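Survey of Older English Verse
Handout 4: Alliteration, or How to Hear a Line Before You Understand It

Instructor: Rosário Guerreiro
Discussion sections: Hala Majali

Read this before the seminar, preferably aloud and preferably somewhere your roommate isn't.

Beowulf runs to a little over 3000 lines, and nearly all of them are built the same way. Each line has two halves with a pause between them. Each half has two strong beats. The first strong beat of the second half sets the sound, and at least one strong beat in the first half has to match it. The last beat usually stays out of it.

Any vowel may alliterate with any other vowel. Students suspect this is cheating. The poets did it for centuries, so take it up with them.

The clusters sp, st and sc match only themselves. A word in st- does not pair with a plain s-, however much your scansion would like it to. 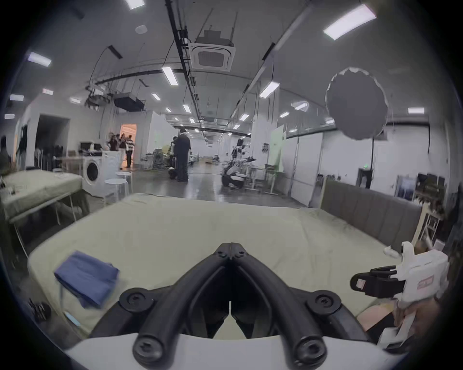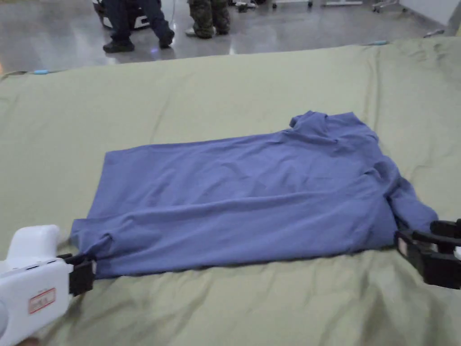 Semaan, 14 April 2021

Corrections after the first session. Several of you marked alliteration on unstressed prefixes. The ge- at the front of a past participle carries no beat and never has, and a line with three of them is still not alliterating on g. Go by the root of the word.

A few more of you counted syllables. Please stop. Old English verse cares where the weight falls and is fairly relaxed about how many light syllables get swept along – Sievers sorted the half-lines into 5 types, and we will do types A and B next week. C, D and E can wait until you trust me again.

On kennings: "whale-road" for the sea is a kenning. "Big sea" is a sea that is big. I had four of the second sort in the homework, one of them underlined twice.

For next time
Scan lines 4 to 11 of Beowulf, marking the pause and the strong beats in pencil.
Find one line where only a single beat in the first half alliterates.
Write five alliterating lines of your own in modern English, on any subject except the weather.

Questions about scansion go to Hala. Complaints about scansion also go to Hala, who has asked me to say she is in on Thursdays only.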